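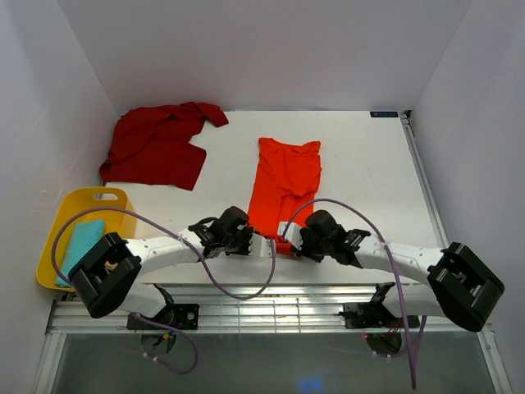

11/23/23 – folding bench, Wuvach room

Shirts again. Bottom hem first today, on the theory that if the hem is square the rest will follow. The rest has its own opinions.

Order of work: orange-red shirt flat in the middle, collar to the back wall, hem up, sides in, into the yellow basket. The turquoise one is in there already, folded. Dark red is still in a heap at the back left and can stay there until I feel stronger.

Notes to self:

Hem tucks under when you pinch it too close to the edge. Go further up the cloth next time.

Smooth from the collar down, never across. Across gives you a ridge that survives everything, including swearing.

Target size is still the Pathak card, 333 mm on the long side. The Clasik shirts came out nearly 800 mm long before folding, so 2 folds won't do it whatever the sheet says. Changed the sheet to three.

Bought the Wuvine spray starch in February and the can is still full. Try it on one shirt before anyone orders more.

Fold log is at 191. Whoever wrote "good enough" in the width column, please use a number – I know what you mean, but the spreadsheet doesn't.

Left to do: dark red, then relabel the shelf, then find the other Pathak card.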